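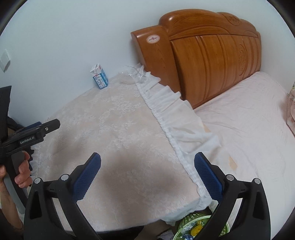
Fig. 3.1 A cream quilted cover with a floral pattern, tone on tone.

Print this chapter | E-mail this chapter
Search this book: enter a word

Chapter 3: The Things We Sleep On

If you have ever stood in a shop stroking a bedspread you had no intention of buying, you have already made a start on this chapter! Cloth for the bedroom has to please the hand as well as the eye, and quilting (two layers with something soft stitched between them) has been doing both for a very long time. We shall begin with the stitching, wander through brocade and its raised patterns, and come at last to washing, where so many good covers meet a sad end.

Have a small bin beside you as you work, for thread ends get everywhere, and do save any scrap longer than 25 centimetres for the sampler in Chapter 4.
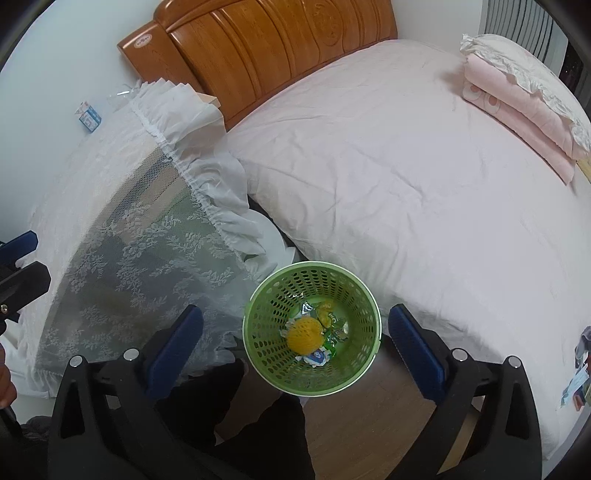

Fig. 3.2 A light green waste basket with rows of oval holes, on a wooden floor.

Now, thread your needle and let us look at the running stitch.

Shares 100 | Comments 3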